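Threads > Dinden > grasp planner

1/ ok grasp planner update, long day. 145 demos in from the handheld gripper, all bin-to-box stuff. replay finally runs end to end

2/ biggest pain = thin plastic. depth comes back full of holes on anything see-through so the planner thinks theres no object and picks the thing behind it

3/ tried filling holes w/ neighbor depth. worse. fingers close 19 mm too deep

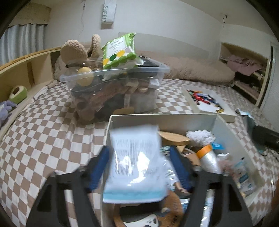 4/ so now: mask from RGB first, depth second, and if they disagree trust the mask. ugly but the bags get grasps

5/ Yulan Jiang spotted the other bug, timestamps between pose and video were off by 7 frames. SEVEN. I'd been tuning gains agianst that since November

6/ fix is in the Kistham branch, one line in the sync loader. rerun your exports pls

7/ next is release height. it lets go too high over the box rim, cost term for that is basically a guess rn. ideas welcome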